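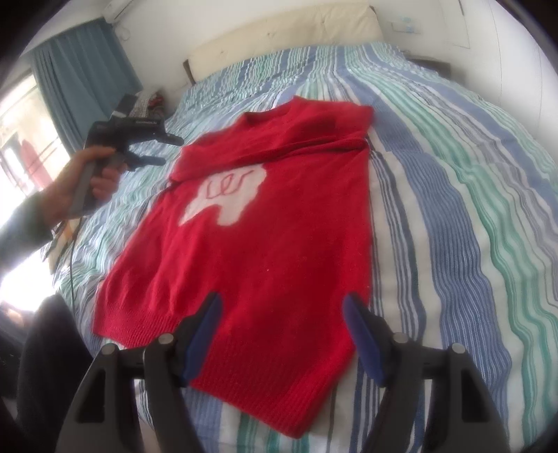

I get more questions about band shirts and tour merch than about anything else I write up, which tells you what sort of people read this page (my sort!). If you go to a lot of shows you end up with a dresser full of things you can't replace, bought in a crowded lobby for too much money, and then you go home and wash them like gym socks. I did it for years. I fold everything on the bed now, because it's the only flat surface in my place big enough, and the routine is the same for a thin cotton tee or a red knit sweater with a big white patch on the front: face up, smooth it out, sleeves folded in across the chest, then stop and look it over before going any further. You'll spot lint, loose threads and the start of a moth hole a lot sooner that way than when you're yanking something over your head ten minutes before the doors open.

So, what follows is everything I do to keep concert clothes and the rest of the souvenirs in decent shape. Some of it came from my mother, some of it from a guy at a merch table, and some of it from ruining stuff.

Before the first wash

Wear it once, or don't, but turn it inside out before it goes anywhere near water. Printed shirts from shows often come straight out of a box with a lot of loose dye in them, and black is the worst. I wash a new black shirt by itself in cold water the first time. If I've bought two at the same show they can go in together, but nothing pale goes with them, not even the socks you were going to throw out anyway (you won't throw them out, and then you'll own gray socks).

Do the damp cloth test on anything red. Wet a white rag, press it on an inside seam and hold it there for a slow count of ten. If there's color on the rag, that piece gets washed alone until there isn't. I skipped this once with a Casado tour shirt from their May dates, which had a white logo on a deep red body, and that logo has been pink ever since. I still wear it.

Regular washing

Cold water, short cycle, less detergent than the cap tells you. No fabric softener on prints. It leaves a film, and on my older shirts the ink went tacky and started sticking to itself in the drawer. A half cup of plain white vinegar in the rinse does a nicer job and the smell is gone by the time the shirt is dry.

Skip the dryer. I know, I know, nobody has room for a rack. I use two hangers over the shower rail and a fan in the doorway. Knits don't go on hangers at all when they're wet, they grow. Roll them up in a dry towel, lean on the roll with your knees, unroll, and dry them flat.

That smell

Anyone who goes to club shows knows it - beer, fog machine, other people. If it's on a shirt, soak it for an hour in a sink of cool water with a couple of spoonfuls of baking soda before you wash it. If it's on a denim jacket, leave it hanging outside overnight somewhere dry and see how it is in the morning. Mine usually needs two nights. Please don't spray perfume on it. You'll get both.

Beer itself comes out fine with cool water and a drop of dish soap if you get to it that same night. I've rinsed a sleeve in a venue bathroom and then stood through 9 songs with one cold arm, and I'd do it again, because the stain never set.

Patches and pins

Iron-on patches lie. Well, they hold for a while, and then a corner lifts and catches on your bag strap. Iron it on if you like, then run a few stitches around the edge with thread that matches the border. I use a whip stitch and I'm not neat about it. Nobody has ever inspected my stitches at a show.

When you wash something with a sewn patch, turn it inside out and button or zip it closed so the patch isn't rubbing on anything. Press from the back only, with a dish towel between the iron and the cloth.

Take pins off before washing. All of them. I stick mine into a square of cork on the closet door in the same pattern they sit on the jacket, which sounds fussy until you've spent an evening trying to remember where the Tredov one went.

Ticket stubs, wristbands and setlists

I have 178 paper stubs, and the early ones are nearly blank. A lot of them were printed on heat paper, and that fades with light and warmth whatever you do. Scan or photograph them the week you get home. Then keep the real ones in a closed box in a room you actually live in. The attic is too hot in summer and the basement is too damp, and I've tried both.

Don't laminate heat paper! The machine turns the whole thing black in about a second. Mohammed-Awal Antwi, who I've been going to shows with since high school, did it to a front row Marketti stub, and he has kept the black rectangle on his fridge out of spite.

Cloth wristbands can be hand washed with dish soap and dried flat on a paper towel. Setlists that got walked on should be left to dry, brushed off with a soft paintbrush, and pressed under a couple of heavy books with plain white paper on both sides. Leave the tape on. Pulling it takes the ink with it, and I think the tape belongs there anyway.

Posters

Roll them with the picture facing out. It feels backward, but when you go to flatten the thing later the edges curl down toward the table and it behaves. Get a tube a few inches longer than the poster so the ends don't crush. If you're carrying one home from a show, ask at the merch table for a rubber band and put it around your sleeve, then slip the poster up inside your jacket with the band around the outside. I got a Stedico print home through pouring rain like that.

No tacks on anything you care about. Cheap frames are fine as long as the poster isn't pressed right up against the glass. Cut strips of clean card to go around the edge and give it a little gap.

Storing the shirts

I keep 8 in the drawer at a time and swap them out with the season. The others are rolled in a lidded bin with a cedar block, heavy knits on the bottom and thin tees on top. Put a sheet of plain tissue over any thick print so it can't stick to the shirt next to it. Sand the cedar a little when it stops smelling like cedar.

Next time I'll do earplugs, which I clean a lot less often than I should. If you have a trick for getting glitter out of corduroy, write and tell me, I've got a pair of pants waiting.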